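Red Ring Samples on the White Board

Bench notes from the Clastden soft goods trial, posted 17 Sep 2026. Rings are set out on a white surface and judged by outline and band width.

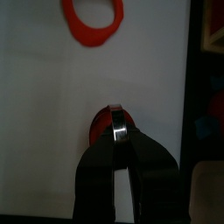

Nour Haddadin asks whether band width should be read at the thickest point or averaged. Both are entered on the sheet, thickest point first.

An uneven band is acceptable at this stage. A closed loop is required, with a clear opening through the middle.

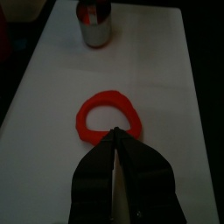 Red ring, flat on white. Band broader at left and lower left.

Outline is graded on a scale of 12. Bumps along the outer contour lower the grade; an oval shape does not. Shading on the board can make a band look thicker than it is, and

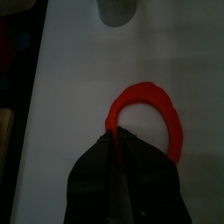 for that reason width is always taken with calipers. Readings go in the log under lot 129.

Irregular loops stay in the set for comparison.
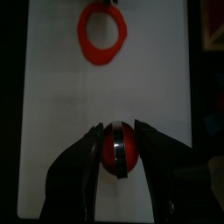 Grakell Materials Group, Shape and Form Section

Corrections to lot entries go to Obed Amissah.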